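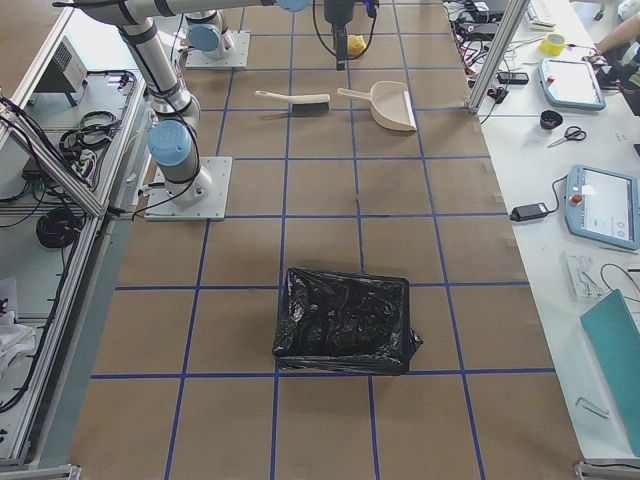
Cell 2, sweeping station: both arms on base plates, bin and hand tools on the taped grid.

PERIODIC INSPECTION - TWO-ARM CELL, BRADIMOV LINE
Interval: every 838 operating hours
Inspection month: March

1. Base plates. Check bolts against torque marks.
OK. One mark on the rear arm had faded and was redrawn.

2. Emergency stops. Press each pendant stop with both arms enabled at reduced speed.
OK. Both arms halted from either pendant. Reset took two attempts on the front arm - see item 6.

3. Cable routing. Run each axis to its soft limit and watch for snagging.
ACTION. Loop at the gripper wrist is too long. Shorten and re-tie.

4. Paper and tape grid. No lifted edges, no tears under the bin.
OK. Replace paper after 16 more shifts or at the first tear.

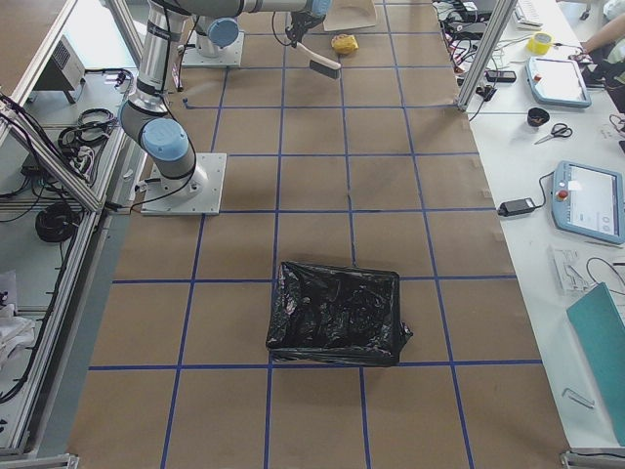
Tape lines were also checked against the Flikus layout drawing. Largest offset was 2 mm, within tolerance. Re-teach the bin approach point if the bin is moved for emptying.

5. Gripper fingers. Check bolts, finger faces and parallel closing.
OK. Bolts tight. Faces wiped down, no scoring found. Grip force left at the brush setting.

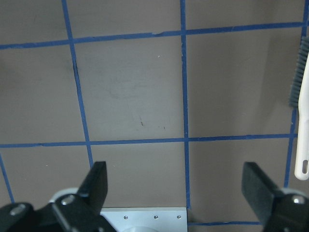 Mivora replied that the brush setting is too high for the sponge and asked for a separate grip preset before the next interval. Entered as an open item.

6. Pendant reset. Repeat from item 2 with the cable reseated.
OK on retest. Connector to be replaced if the fault returns.

7. Bench side. Keep loose tools and tape rolls clear of the pendant cables.
ACTION. Tidy before restart.

Open items: 3, 5, 7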